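Home | Reviews | Kitchen | Furniture | Archive

Review: The Palma Top-Compartment Refrigerator in a Shared Staff Kitchen

Reviewed by Elba Figueroa
14 comments | 181 shares

The Palma refrigerator was assessed over 3 months in the second-floor kitchen of our administrative building, where it replaced an older Bomine unit that no longer held a steady temperature. It is a tall, light-gray appliance with an upper compartment and a separate lower section. The purchase was approved on the basis of price and width, and both have proved satisfactory. The kitchen is narrow, and the refrigerator had to stand against the same wall as the white table used for lunches.

Installation was completed on a Monday morning. The delivery team from Wiltent placed the unit, checked that it was level and removed the packaging. Staff should note that the printed manual covers several models and that the section on this one is short. Leopoldo Galindo of the facilities office prepared a one-page summary, now kept in the drawer with the spare keys.

The upper compartment is the strongest part of the design. Its walls are smooth white plastic, and spills wipe away with a damp cloth and a little dish soap. The floor of the compartment is a single flat shelf, without ridges or molded cups. This makes cleaning simple, and wide containers slide in without catching. Bottles too tall to stand may be laid on their sides – provided that their caps are closed tightly.

The lower section is less successful. The drawers are shallow and stick when full, and the one on the left must be lifted slightly before it will close. Trinidad Cabral reported this to the supplier in August and received a replacement runner within two weeks. The new part improved matters but did not remove the problem entirely.

Noise is acceptable. The compressor can be heard from the table during a quiet lunch, although it does not interfere with conversation. The door seals are firm, and some colleagues found the upper door difficult to open during the first days of use. The interior light is adequate in the upper compartment and rather weak in the drawers.

We also considered the Zarken model, which offers adjustable shelves and deeper drawers at a higher price. For a household that stores large quantities of fresh produce, it may be the better choice. For an office in which most people keep a drink and a packed lunch, the Palma is sufficient.

Rating: 3 out of 5. Recommended for small shared kitchens, with reservations concerning the drawers. A second assessment will follow once the unit has completed a full year of service.

Related items
Countertop Kettles for Meeting Rooms
Bomine Under-Counter Refrigerator: Long-Term Report
Choosing a Lunch Table for a Narrow Room – Yoshinori Chiba
Storage Containers Compared
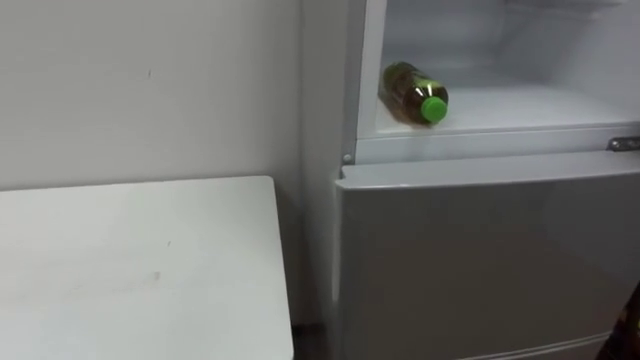
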